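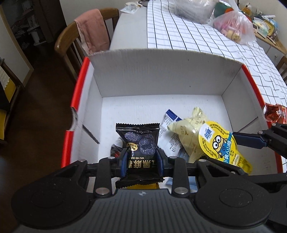
What happens when a gripper fails during a job?
The person holding it lets go of the handle, puts the tool down and writes the fault in the log before anyone tries it again. We started doing it that way after a bad January.

Grustimska tests and repairs hand-held grippers for firms that teach machines to pick up small packaged goods. Nana Wumbei and Detlef Meinecke opened the shop with 2 benches and a contract from Plustden.

That January a finger linkage jammed shut while Detlef was clearing it with his thumb. A rivet had worn loose and the jaw closed when he pushed the arm back. He needed stitches. The same fault was already in our notes from a job for Naciri, under "sticky, OK after wiggle." We had read it and kept working.
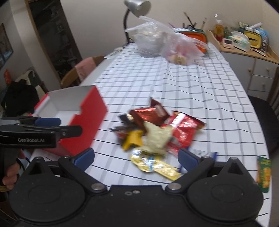

HOW WE WORK NOW

Snack packets are still our usual test goods - foil and crimped seals show a weak grip early. Every tool gets a linkage check after roughly 700 grips. A tool that sticks once is tagged and stays off the table until Nana signs for it. Fingers stay out of the jaw, and jams are cleared with a plastic wedge.

We pulled 11 grippers in the first round of checks and scrapped the worst of them. Mokham now uses the same fault sheet at its own site. Customers can ask for a copy at the front desk or by mail, and fault reports are answered within 30 hours.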